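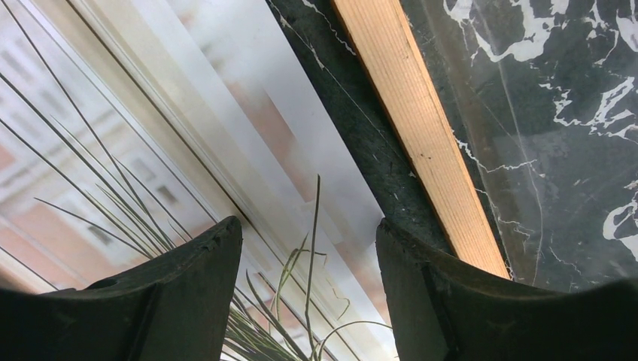 Elsie Hulme bought her first robot arm in November, second-hand, and had it bolted to a bench in her spare room before she had worked out what it was for. The second arm followed a few weeks later. Together with motors, cameras and a power supply, the pair has cost her $2,344, and she keeps the receipts in a biscuit tin.

The software is called Keritz. Hulme wrote most of it at night after shifts at Enulside, a packaging firm where she repairs conveyors. It takes recordings of her steering the arms by hand and tries to copy them. She has 245 recordings so far, each no longer than 15 seconds.

"Cubes were easy," she says. "I got bored with cubes by Christmas."

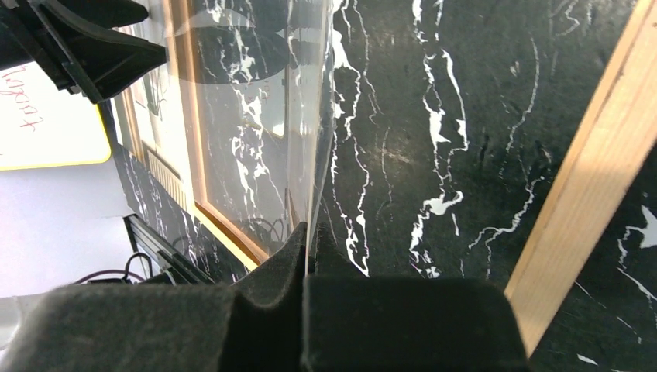 Thin, flexible things are what she works on now, and they are much harder. A rigid block stays the same shape when you grip it. Clear plastic sheet bends, slides and throws reflections back at the camera. Held by its lower edge between two fingertips, it shows up as a greyish haze with one bright edge, with the white veins of the black marble-patterned surface muddled into it. Pale wooden strips are easier for the software to find, and Hulme uses them as landmarks when she checks a recording.

She has changed the finger pads twice. The first set was too slick, and the second, printed in a softer material from a supplier called Flellix, wore down at the tips. A friend at the Grímsdóttir workshop across town is cutting a third set for her - payment is a repaired bandsaw.

Hulme has no plans to sell anything. She wants both arms to pick up a sheet, turn it over and set it down square. On Sunday, February 23, 2025, she got as far as the turn.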